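Progress report to the Ondov fund
Wundgate bench, hand-held gripper upkeep
Aug 12, 2019

Dear all at Ondov,

Thank you again for being so patient with us over the spring. I'm glad to say the gripper is back in regular use, and Ramalho has been kind enough to send us spare finger pads. We changed both pads after 109 sessions, always as a pair, and went over every screw with the small driver while we had things apart.

The hanger and basket tasks are back on the list too, and we now look over the jaws with them wide open before each session.
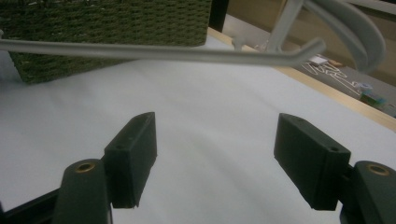

How often will the pads need changing from now on? Every 118 sessions at most, and sooner if the grip starts to slip on thin things.

Parts have come to $1,865 so far, nearly all of it pads and screws, and that leaves us comfortably inside the grant. We still owe you the written upkeep sheet, which Berkness is checking over for us, and I hope to send it along in October with the next six months of planned work.

With warm thanks,
Ermelinda Salgado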